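What Is a Diss Track, and Do Rappers Mean It?

A diss track is a song that makes fun of somebody. "Diss" is short for "disrespect." One rapper writes a few mean lines about another, the other writes a song back, and fans pick a side. People call this a beef.

Sounds like a real fight, right? Be a little careful before you believe that.

Think about who gets something out of it. Say two rappers called Ojo and Budus have hardly been in the news all year. In November, Ojo puts out a song that says Budus can't rhyme and has ugly sneakers. By 5 p.m. the song has 1,477 comments. Budus answers the next morning. Now both of them have a new song that people want to hear. Maybe they were angry – or maybe they both had albums to sell. From the outside, you can't tell.
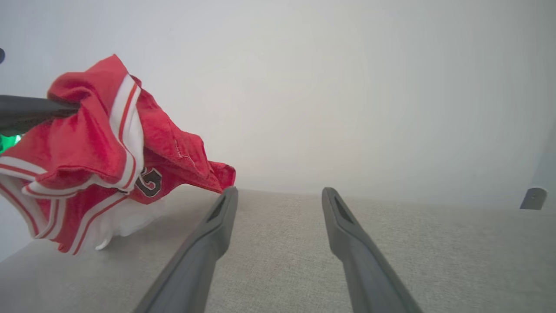
A red jersey with white trim and a letter G.

Rappers also brag about where they come from. Ojo might say he runs the whole town of Gongate. He doesn't. Towns have mayors. Bragging is part of the game, and so is stretching the truth. If a rapper says he beat 19 other rappers in one night, ask who was keeping score.

The same goes for the insults. A line may be in the song only because it rhymes. That doesn't make it true, and it doesn't make it kind. Some people named in these songs never asked to be part of the joke, and a few rappers have said sorry later. Was the sorry real? Sometimes, probably. Sometimes it gets them in the news a second time.
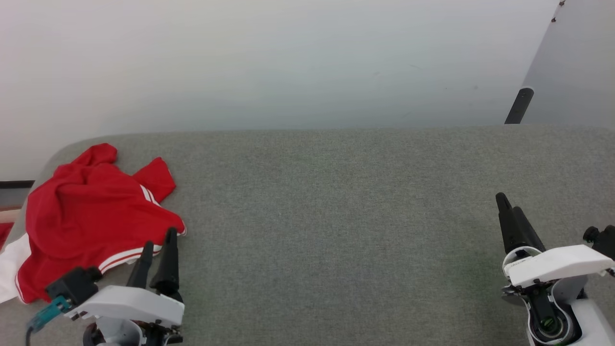 Does the winner of a rap beef get a prize?
There is usually no prize and no judge. Fans argue about who won, and they mostly choose the rapper they liked already.

So listen to the beat and the clever rhymes if you like them. When a website says two stars are "at war," check whether either one has a new song out that week.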